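Bench notebook, display fixtures
June, started 9:40 a.m.
Spinner rack, small, white wire. Job 1186.

Rack came over from the Georgiou shop with a note saying "wobbles, hooks catch." Both complaints confirmed before lunch. Wobble is at the joint between post and base spokes. Catching is on the lower tier only.

Unloaded, the rack turns freely for most of a revolution and then drags. Pushed the post by hand with the base held down and got visible play at the bottom. Play at the top is larger, as expected from the height. Marked the worst direction with masking tape on the base ring so it can be found again.

Base ring checked on the granite plate. High spot opposite the tape, 2 mm under the feeler stack. Pressed it flat in the soft-jaw vise, rechecked, overshot slightly, pressed it back. Now under half a millimeter all the way round. Good enough for a shop counter. The coating did not crack, which I had expected it to at the bend.

Took the upper section off and cleaned the post socket. Gray paste inside, probably old grease plus coating dust. Wiped out with mineral spirits, left to dry, one drop of light oil. Do not pack it with grease again. The Dralby racks had the same trouble last winter and it was the grease both times.

Moved the rack to the wood table for the hook work, as the granite plate is needed for the Fodamby shelf brackets.

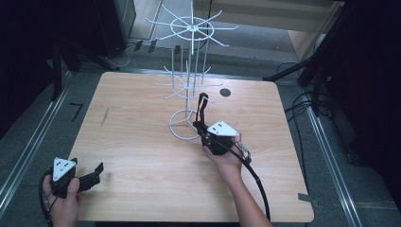

Should the hooks be straightened on the rack or taken off first? On the rack, on this model. The rods are welded to the tier ring and there is nothing to unscrew, so the ring itself has to be supported close to the weld while the rod is brought back. Support it too far out and the ring goes oval.

Lower tier is the smaller ring and takes most of the abuse, being at the height where people pull cards off sideways. Three rods out of line, all bent down and to the left when seen from the customer side. Upper tier rods are longer but in better shape. One was low at the tip. Corrected with finger pressure only.

Procedure used, for whoever gets the next one:

Set the base flat and stop the rack from turning with a wedge at the post.
Sight along each rod toward the post.
Support the ring at the weld with the padded block.
Move the rod a little past straight, let go, sight again.
Go round the full tier before correcting any rod a second time.

Last step matters. I skipped it on the first pass and spent 20 minutes chasing a rod that was fine, comparing it with a neighbor that was not.

Load test, 2:15 p.m. Hung greeting card packs from the Jisora sample box, total 29 packs split over both tiers. Spun by hand, let it run down. No catch on the lower tier. Slight tick once per turn. Traced to a burr on the lip of the socket, dressed with a fine file, tick gone. Repeated with all the packs on one side to see if the base would lift. It did not lift at normal turning speed. It did when I spun it hard, and the first packs off were the upper tier ones.

Xiomara Holloway looked at it around 3 and asked whether rubber feet would help. Possibly. Clip-on feet would have to go on the base ring between spokes, and the stock ones are for a thicker wire. Tried a pair with a wrap of tape under them. They held but looked bad. Not sending it out like that. She is going to look through the catalog for a smaller size.

Open items:
Feet, thin wire size, in white or clear.
Touch-up paint for the socket lip where the file went through the coating. The can on the shelf is the wrong white, too blue.
Ask Georgiou how many packs they hang per hook. If they double up on the lower tier the rods will be down again by fall.

Time on job so far roughly 3 hours, including the wasted part. Rack left assembled on the shelf by the paint cabinet with the tape still on the base ring. Leave the tape there until the feet are on.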